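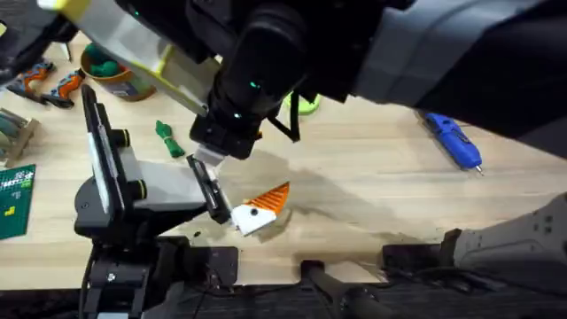
Die Arbeitsplatte Trosard in der Ausführung Ahorn, stabverleimt, geölt, ist bei uns seit mehr als 15 Monaten in Benutzung. Geliefert wurde sie vom Händler Guérin, montiert ist sie auf dem Untergestell Skirnine. Getestet wurde vor allem das, was im Datenblatt fehlt: Verhalten bei Klemmlast an der Kante, Fleckempfindlichkeit, Ebenheit nach dem Wechsel der Heizperiode. Die Kante ist im Alltag der am stärksten belastete Bereich. Die schwarzen Winkel und Platten, die dort mit Schrauben festgeklemmt sind, drücken auf eine kleine Fläche, und dafür ist Massivholz deutlich besser geeignet als die beschichtete Spanplatte, die wir vorher hatten.

Aufbau und Maße

Die Platte ist 30 mm stark und aus langen Lamellen verleimt. Die Unterseite ist geschliffen, aber nicht geölt. Das sollte man vor der Montage nachholen, sonst nehmen Ober- und Unterseite unterschiedlich viel Feuchte auf. Bohrungen für das Untergestell sind nicht vorhanden. Wir haben die Platte mit Langlochwinkeln befestigt, damit das Holz quer zur Faser arbeiten kann. Die Anleitung empfiehlt das auch, allerdings erst auf der letzten Seite und ohne Zeichnung.

Die Kanten sind ab Werk nur leicht gebrochen. Für Schraubzwingen ist das ausreichend, für den Unterarm auf Dauer zu scharf. Nachgeschliffen haben wir mit feinem Papier von Hand.

Ebenheit

Bei Anlieferung lag die Platte mit dem Haarlineal geprüft plan. Im Juli zeigte sich in Querrichtung eine Wölbung, die bis in den Herbst wieder zurückging. Geblieben ist ein Restwert, der beim Arbeiten nicht auffällt. Wer Messaufbauten direkt auf das Holz stellt, braucht ohnehin eine Unterlage.

Oberfläche 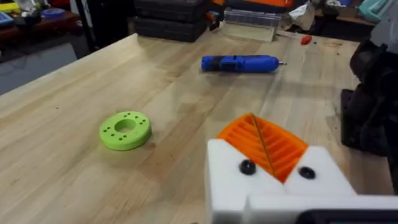
Trosard Ahorn im Gebrauch, mit Akkuschrauber und limettengrünem Lochring; auf dem Holz einige dunkle Abriebspuren und kleine Flecken.

Die Werksölung ist der schwächste Punkt. Sie ist dünn aufgetragen und zieht an den Leimfugen ungleichmäßig ein. Fett und Kaffee hinterlassen Ränder, wenn man sie nicht sofort aufnimmt. Gummi und dunkle Kunststoffe geben beim Verschieben Streifen ab, die auf dem hellen Holz gut zu erkennen sind. Oberflächlicher Abrieb lässt sich mit einem weißen Vlies entfernen, eingezogene Flecken nur durch Schleifen.

Nachgeölt haben wir mit Fendlow Hartöl, 2 Aufträge, dazwischen ein leichter Zwischenschliff. Danach perlt Wasser ab, der Farbton wird eine Spur wärmer. Die Abriebspuren bleiben ein Thema, das Öl ändert daran wenig. Staub am hinteren Rand, wo Koffer und Kunststoffboxen stehen, lässt sich trocken abfegen.

Druckstellen

Abgelegtes Handwerkzeug wie der blaue Akkuschrauber ist unkritisch. Anders ist es bei Klemmbacken ohne Zulage: Nach dem Lösen einer Zwinge blieb eine Kerbe von 3 mm Länge, die sich mit feuchtem Tuch und Bügeleisen zum größten Teil herausdämpfen ließ. Bei einer beschichteten Platte wäre an dieser Stelle das Dekor gebrochen.

Wertung

Stabilität: sehr gut
Kantenfestigkeit: gut, mit Zulage sehr gut
Oberfläche ab Werk: ausreichend
Oberfläche nach eigenem Ölen: gut
Anleitung: mangelhaft

Kaufempfehlung für Werkstatt und Labor, sofern das Nachölen vor der Erstmontage eingeplant wird. Für Arbeitsplätze mit Lösemitteln oder Lötflussmittel ist die Platte ohne Auflage nicht geeignet.

Stand: 14.05.2019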